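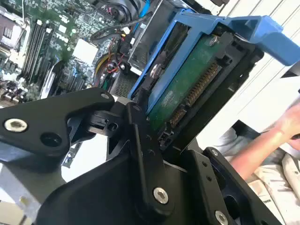 CHAPTER 6
Inside the Case: Drives, Boards and Power

What this chapter covers
Opening a desktop computer and laying it out for work
Naming the main parts before removing any of them
Taking a drive out of its cage and putting one back

Key terms: chassis, caddy, drive cage, latch, power supply unit, CPU socket

In Chapter 3 you worked from the outside of the computer, with its ports and cables. From here on the side panel comes off. Most of the repairs asked for in the Holtham workshop exercises involve parts you can reach once the case is open, and many of them need only a screwdriver and a clear bench.

Shut the computer down, unplug the power cord and press the power button once. Then lay the tower on its side with the open face up. Working this way keeps the motherboard flat, and a dropped screw is easier to find.
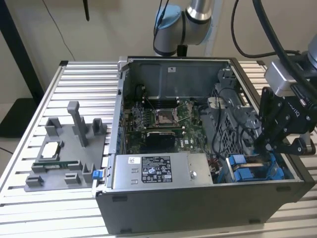
Start with the power supply, a metal box with a printed label, and follow its cables to the board. Next find the CPU socket and the memory slots beside it. An empty socket needs care. Its contacts are small and bend easily, so keep fingers and tools away from it. Write down where each cable goes before you unplug it.

6.1 Drives and how they are held

Older cases held a hard drive with four screws. Many later ones use a caddy, a plastic carrier that wraps around the drive and slides into a cage. Parts meant to be handled are often molded in a bright color, while fixed parts are left black or gray. Look for the colored parts first. If a latch will not move with light pressure, check for a cable that is still attached. 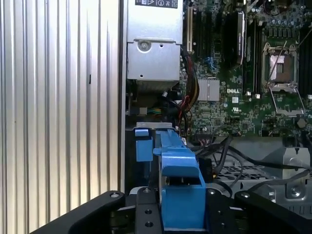 Figure 6.3 Blue plastic latch assembly in an open chassis, near the power supply housing.

Hold a drive by its edges and keep your fingers off the circuit board underneath. Set it down on an antistatic mat, never on bare metal.

Before you go on, copy the parts table on the Drumham worksheet and fill in the left column for the computer at your own bench. You will need it for Exercise 6.1.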